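Notes from the Bench: the one-page rulebook grew to two

Hello again from the back half of the building! Last issue I promised I'd write up what came out of our spring tidy of the data collection rules, and then April got away from me, so it's all landing in one go. Grab a coffee. I'll try to keep the grumbling short.

For anyone new on the list, I look after the written practice for the hand-held gripper sessions on the Kodwood project. That means I'm the person who sends your recordings back with a note on them. I don't enjoy it (well, I enjoy it a little), and the new rules are mostly there so that I can do less of it.

We went through 864 recordings from the cable tasks, Italo Morelli and me, over more afternoons than I'd like to admit. Italo kept a tally of every reason a recording got rejected, and we ended up with 9 headings on the whiteboard. Most of them were small, dull, fixable things. Someone started closing the fingers before the recording was running. Someone put the part down outside the view. Two people had two different ideas of what "done" meant for the same task, and both of them were perfectly reasonable ideas, which is the worst kind of problem to sort out on a Monday morning. 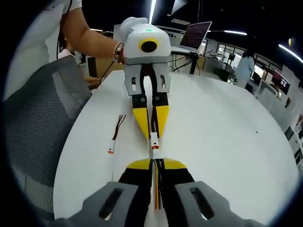
The rule I get asked about most is the one for two-person handling, so let me go through it properly. When two operators work on one part, they agree out loud who holds and who moves, and they do it before either gripper touches anything. The holder keeps still until the mover says "mine." Wires are where this matters most. With one gripper pinching the red, yellow and black bundle and the other coming in at the little white plug from across the table, a tug from either side goes straight into the connector, and I would much rather you both let go and started over than fought it out. Let go, say "reset," lay the cable flat, go again. A reset costs you 30 seconds at most and I will never send one back.

Next up, spare parts on the table. The old sheet said "clear workspace," and every one of us read that differently. The new wording is that anything that isn't named in the task card either leaves the table or gets written down in the session note. I know, I know, more writing. But a second cable nearby is fine as long as the note says it was meant to be there, and it's a pain to work out three weeks later if the note is blank.

Finger pads get looked at before each session now, both grippers, both sides. The Dridavum team had already been doing this for ages and were very polite about us catching up. If a pad is loose or worn, swap it and write down which one you swapped. Please don't push it back on with your thumb and hope!

And bystanders. People wander past, it's a shared room, that's life. The rule is that everybody who could end up in view has signed the consent sheet before recording begins, including folks who are only sitting nearby with their own work. If a visitor turns up halfway through, pause and ask. Kisach lost 7 recordings to this last year and they were good ones, too.

I had wanted a rule about speed and got talked out of it. Tseng's people tried a time limit and found everyone rushed the last bit of the insertion, so we've left it at "go at the pace you'd use with your bare hands." Wobbly wording, I admit - if you have a better line, send it over.

The new sheet is two sides now and it's taped up by the door. Please bin the old one, even if you've laminated it. Comments to me or Italo before the next issue goes out, and if you leave them on the whiteboard, put your name next to them so we can come and argue with you.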